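A morning at Famwood: the day the arm stopped
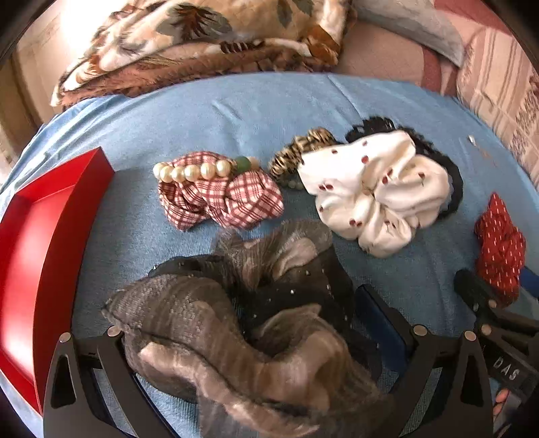

The visit to Famwood had been arranged for June, and our group of eight met at the gate at nine. Relu Munteanu signed us in and gave each of us a yellow waistcoat and a card with the emergency number on it. The site is the former Engelbrecht mill, and the ground floor still has the old loading doors.

Famwood sorts returned goods for small online shops. Most of what comes in is soft, light and awkward: scarves, socks, scrunchies, hair clips still on their cards or off them. Two people used to do the hair accessories by hand. Now the first sort is done by an arm the staff call Flitby, which picks items from a flat surface and drops them into trays. The grasps it uses were learned from people doing the same job with a hand-held gripper, and Munteanu said that part of the work goes on every week, in ordinary rooms as well as at the site.

We watched from behind the yellow line for a quarter of an hour. Scrunchies went well. Claw clips were slower, and the arm often had two tries at them. Flat clips with beads were left for a person at the end of the bench.

The fault came at twenty to eleven. The arm closed on a scrunchie made of thin, gauzy cloth, lifted it and moved across to the tray. When the fingers opened, the cloth stayed on the left one. The control software, which is called Jistametti, recorded a successful drop and sent the arm back for the next item. It went down with the scrunchie still hanging, pushed a claw clip hard against the bench and kept pushing. The clip broke. A piece of it went over the low screen and landed on our side of the line, close to a visitor's shoe.

The operator pressed the stop button at once and the arm held where it was. No one was hurt. We were moved back to the doorway while she locked off the power, and the fault was written up before anything was touched. The code on the panel was 1549, which means the force limit was passed for too long.

Two things were wrong, as Munteanu explained it over tea. The drop check looks only at the gap between the fingers. If they open, it counts as a drop, and cloth caught on a bolt head makes no difference to it. The second was the force limit, which had been raised in the spring to deal with stiff clips and never put back. There had been seven snags in the last 1000 picks, all cleared by hand, and none had been reported as a safety matter.

The screen was the part that bothered me most. It is low so that visitors can see over it, and it would not have stopped anything at face height. We had been given waistcoats but no glasses. I said so, and he wrote it down.

Flitby stayed off for the rest of our visit. The two sorters went back to doing the bench by hand, and we were shown the packing room and the baler instead. Munteanu has since written to say that the screen is being replaced with a full-height one, visitors will wear eye protection, and the force limit is back at its old setting. The drop check is still being worked on - until it is changed, thin fabrics are taken out before the arm starts.

Visits have been paused for now. Anyone on the list for the next one will hear from the Famwood office directly.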